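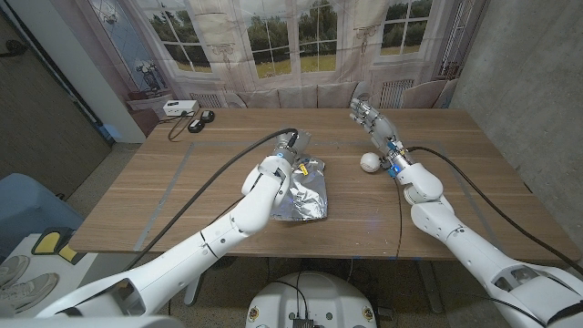

What will visitors see at the Riltik open day?

Two-armed robots handling ordinary objects at a tabletop, with staff on hand to explain how the work is set up and to answer questions from the public.

Riltik will open its robotics laboratory at the Flondov site to the public on Sep 3, 2021. Admission is free, and registration is required for all visitors, including children.

The program consists of two guided sessions, one in the morning and one in the afternoon. Each begins with a short talk by Indira Pillai, who directs the laboratory, followed by a demonstration of tabletop handling. Guests will then be able to speak with members of the engineering staff and view the Fumov project, which studies how robots pick up items of different shapes and surfaces, from wrinkled packaging to small balls.

"People in this area have driven past our building for years and have asked what goes on inside," Pillai said. "We are pleased to be able to show them the work itself and to hear what they would want such machines to do."

The laboratory occupies over 2,000 square feet on the ground floor of the Venkataraman Building. The entrance and all demonstration areas are accessible by wheelchair. Visitors are asked to remain behind the marked lines while the robots are in operation and to leave large bags at the front desk.

Registration forms are available at the reception desk and on the Riltik website. School groups should contact the laboratory office in advance. Parking is available in the east lot.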